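Categoría: Automatización de laboratorio y taller > Preguntas frecuentes

Buscar en el centro de ayuda
Escriba su consulta

Jodidska Automatización – Servicio de puesta en marcha Takby

Preguntas frecuentes

El presente documento reúne las consultas que con mayor frecuencia reciben nuestros departamentos comercial y técnico en relación con el servicio Takby, destinado a la puesta en marcha de brazos de mesa con pinza de dos dedos y cámara en la muñeca. Las condiciones particulares de cada contrato prevalecen sobre lo indicado en esta página.

¿Qué comprende el servicio Takby?

El servicio comprende la visita previa a las instalaciones del cliente, el anclaje del brazo a la mesa, el marcado de la superficie de trabajo, la calibración de la cámara de muñeca respecto de la pinza y la entrega de un informe de repetibilidad. Se incluye asimismo una jornada de formación para un máximo de cuatro personas.

No están comprendidos el suministro del brazo, la obra eléctrica ni la adaptación del mobiliario existente. Estos trabajos pueden contratarse por separado.

¿A qué tipo de organización se dirige?

Takby se ha concebido para laboratorios, centros de formación profesional y talleres de series cortas que ya disponen de un brazo ligero o que prevén adquirirlo. Para líneas de producción continua recomendamos el servicio Hunska, cuyas condiciones se detallan en su propia página.

¿Qué requisitos debe cumplir la mesa de trabajo?

La superficie ha de ser plana, rígida, de color claro y acabado mate. Se desaconsejan el vidrio y los tableros muy pulidos, dado que los reflejos dificultan la detección de las marcas. La mesa no podrá compartirse con equipos que generen vibraciones, tales como agitadores o compresores.

Debe reservarse además un espacio libre de 500 mm en torno al alcance máximo del brazo. Nuestro personal técnico verificará esta distancia durante la visita previa y la hará constar en el acta.

¿Por qué se marca la superficie con cinta adhesiva?

La cuadrícula de cinta permite asignar a cada celda una posición conocida y comparar la ubicación que calcula el sistema con la que alcanza la pinza. Se trata de una referencia de trabajo para la colocación de piezas y para la formación del personal; la calibración métrica se efectúa con la placa Mösli, que el equipo técnico aporta y retira al finalizar la intervención.

Se utiliza cinta de color azul por su contraste con los tableros claros. El cliente puede solicitar otro color cuando las piezas que vaya a manipular sean también azules. 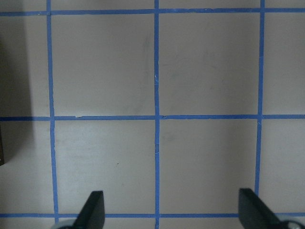
Las líneas se colocan a mano y admiten pequeñas desviaciones. El programa registra la posición de cada cruce tal como ha quedado sobre la mesa, de modo que una línea ligeramente inclinada no afecta al resultado. Sí resulta necesario, en cambio, que los cruces permanezcan inmóviles una vez registrados. Si una tira se desplaza o se sustituye, deberá repetirse el registro desde el menú «Superficie».

¿Qué mantenimiento requiere la cuadrícula?

Conviene revisar la cinta al comienzo de cada turno y sustituir los tramos rasgados o levantados que se encuentren próximos a un cruce. Los defectos situados en la parte central de un tramo no exigen una actuación inmediata. La superficie puede limpiarse con un paño ligeramente humedecido en agua. No deben emplearse disolventes.

¿Cuánto tiempo requiere la puesta en marcha?

La intervención ordinaria se realiza en dos jornadas consecutivas, en horario de 8:30 a 17:00. Durante la primera se procede al anclaje, al marcado y a la calibración. La segunda se dedica al ensayo de repetibilidad y a la formación.

El ensayo consta de 3000 ciclos de aproximación y cierre de la pinza, distribuidos entre las celdas completas de la cuadrícula. Las celdas parciales del perímetro quedan excluidas del cómputo, aunque pueden utilizarse posteriormente como zona de depósito.

¿Qué sucede si los dedos de la pinza ocultan parte de una marca?

La ocultación parcial es habitual cuando la cámara va montada en la muñeca, y el programa la contempla. Para el registro inicial, el brazo adopta varias posturas, de forma que cada cruce quede visible en al menos dos de ellas. En el uso diario basta con que el sistema reconozca tres cruces.

¿Pueden utilizarse dedos distintos de los suministrados por el fabricante?

Sí, siempre que el cliente comunique sus dimensiones antes de la visita previa. Todo cambio de dedos posterior a la entrega del informe obliga a repetir la calibración entre cámara y pinza, operación que el personal formado puede realizar por sus propios medios en 20 minutos. El procedimiento figura en el anexo B del manual – no es necesario volver a marcar la mesa.

¿Qué condiciones de iluminación se recomiendan?

Se recomienda una luz difusa y constante. Las sombras proyectadas por equipos contiguos son admisibles siempre que no alteren el reconocimiento de los cruces. En caso de que el sistema emita el aviso «Contraste insuficiente», deberá retirarse el objeto que proyecta la sombra o añadirse una segunda luminaria. Debe evitarse la luz solar directa sobre la mesa.

¿Se conservan las imágenes captadas por la cámara?

Las imágenes se almacenan en el equipo local del cliente y se eliminan de forma automática transcurridos 30 días. Jodidska no accede a ellas salvo petición expresa, formulada por escrito, en el marco de una incidencia abierta. El plazo de conservación puede reducirse desde el panel de administración.

¿Qué garantía ofrece el servicio?

Los trabajos de anclaje y calibración están garantizados durante 12 meses a partir de la firma del acta de entrega. La garantía no cubre los daños por colisión, el desgaste de la cinta ni las modificaciones realizadas por personal que no haya recibido la formación incluida en el servicio.

¿Es posible aplazar una intervención ya programada?

El aplazamiento no conlleva coste alguno cuando se solicita con cinco días hábiles de antelación. Fuera de ese plazo se facturarán los gastos de desplazamiento. Durante el mes de diciembre no se programan nuevas puestas en marcha, si bien la asistencia remota se mantiene en su horario habitual.

¿A quién debe dirigirse una reclamación?

Las reclamaciones se presentarán por escrito ante la Dirección de Servicio, a la atención de Aroha Partington, con indicación del número de contrato y copia del acta de entrega. Se emitirá acuse de recibo al siguiente día hábil.

Este sitio utiliza cookies propias y de terceros con fines analíticos. Aceptar todas | Rechazar | Configurar preferencias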